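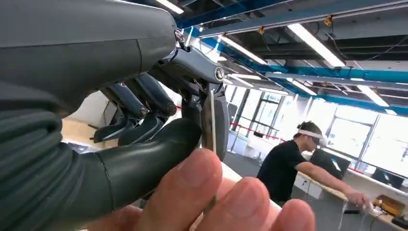
Slide 2 - Why glued joints fail in winter

Start with the Brarnstead survey. 3,777 chair joints inspected, all indoor furniture, all hide glue or PVA. Give the total once and move on.

Wood shrinks across the grain and hardly at all along it. In a heated room the tenon gets thinner, the mortise changes shape, and the glue line takes the strain. Pause here, people will want to write that down.

Mention Inna Vakulenko's humidity readings from the Samonte workshop. Lowest reading was on 25th December, heating on and windows shut. Do not read out the table.

Slide 3 - Repair or leave

Loose but clean joint: take apart, scrape, reglue. Loose and dirty: old glue must come off first - new PVA will not hold on old PVA. Hide glue is the exception, as fresh hide glue softens the old.

Three clamps at most on a chair frame. Check the diagonals before the glue grabs.

If short of time, skip the part on wedges and go to Marilou Galang's question on stretcher rails. Handouts are by the door.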